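Home Help > Walls and Wallpaper > Small Spaces
Tags: wallpaper, corners, pattern matching, work surface, cleaning

Print this page | E-mail this to a friend

Wallpaper with repeating pattern on three small walls around a work table, how to make the corners right?

posted by lenka_paper

Hello everybody. I have a work table with low walls on three sides, one in the back and one on the left and on the right. The walls are plain and quite ugly and I would like to cover them with wallpaper. The table top is gray with a marble pattern and I will keep it as it is.

I bought one roll from the Brunden shop in our town. The color is cream and it has a green diamond with a leaf inside, repeating everywhere. On the label is written pattern repeat 16 inches, and design number 443. I did not think about the repeat when I bought it. Now I opened the roll on the floor and I am afraid that in the two corners the diamonds will be cut in a bad place and everybody will see it, because a diamond is a very strict shape. With only leaves I would not worry so much.

My questions are these. Do I start in the middle of the back wall or in a corner? Do I bend the paper around the corner or cut it there? And what do I do at the bottom, where the paper meets the table? I do small jobs on this table, sometimes with glue and sometimes with paint, so I clean it often and the water goes to the edges.

I also have a few small art cards, the kind from a museum shop, and I would like to keep them near the table. I am not sure if they will look good in front of so much pattern.

Thank you for your patience with my English.

posted by oldroller

Start in the middle. Cut in corners, never bend. Buy a second roll, you will need it.

posted by grey_bucket

I do not agree fully with the answer before me, but the part about the middle is right.

Measure the back wall and mark the center at the top with a soft pencil. Then hold the paper there, dry, and look where the diamonds fall. You have two possibilities. Either the center of a diamond is on your mark, or the line between two diamonds is on your mark. Try both. In one of them the cut at the corners will look better, and it is the same cut on the left and on the right, so the eye accepts it. When my cousin did his hallway he started from the door side and on the other end he had a very thin piece of flower, like a ribbon. It is still there.

About the corner: the paper of the back wall should go around the corner a little bit, the width of a finger is enough. Then the side piece begins exactly in the corner and lies over this little part. If you cut both pieces exactly in the corner, you get a gap when the paper dries and becomes smaller. I had a white line from top to bottom and I had to paint it with watercolor, which I do not recommend.

For the paste, please read what is on your roll. Some papers need to rest with the paste on them before hanging and some do not. Mine needed to rest and I was not patient, so it came with bubbles. I waited 30 minutes with the last piece and this piece is the best one.

Do not use the 443 if you find it is from a different batch when you buy more. The number of design is the same but the color can be a little different. There is a second number on the label for the batch, look for it.

posted by marble_and_rose

I have almost the same situation as you, so I will write a longer answer. I put my picture at the end.

Also my table is gray with marble pattern and has a wall on three sides. I took a pale pink paper with an orange pattern of diamonds and flowers. I was looking at a catalog from Jardine for a long time and everything there was stripes or plain, and my family said that pink with orange will be too much beside the gray. I do not find it too much. The gray is calm and takes away some of the sweetness of the pink. With cream and green I think you will have even less of a problem.

What I would like to tell you about corners is that you look at them less than you think. When you sit and work, you look at the table and at your hands. I made my corners as grey_bucket describes, with the small overlap, and I made a test first with 4 strips of cheap brown paper so I could learn where to put the knife. Use a new blade for every long cut. An old blade pulls the wet paper and makes small hairs on the edge.

For the bottom edge, I let the paper stop a very little above the table, the thickness of a coin, so the water does not climb into it. A friend from Clotitz puts clear silicone in this place. It is also possible, but then it is more difficult to change the paper later.

For cleaning I use wet wipes on the table and a dry cloth on the walls. Please do not use the wet wipes on the wallpaper if it is not the washable kind. Try it first on a leftover piece.

And your art cards: choose ones with strong dark or blue colors. Pale drawings get lost before a pattern. I like a night sky, with blue and yellow, against the pink.

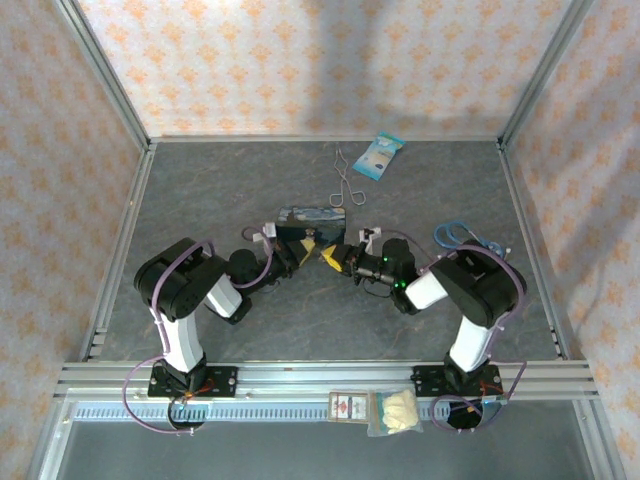

Photo: marble_and_rose / reader's own picture

The pink paper with the orange diamonds and flowers is the one I wrote about, and you can see the gray marble pattern of the surface with it. The little card is the night sky painting with the swirls. My wipes are the light blue packet near the back, beside the metal tongs.

If you want the name of the shop where I ordered, it was a small one in Naduvach, but I do not know if they still have this pattern.

Page last updated in June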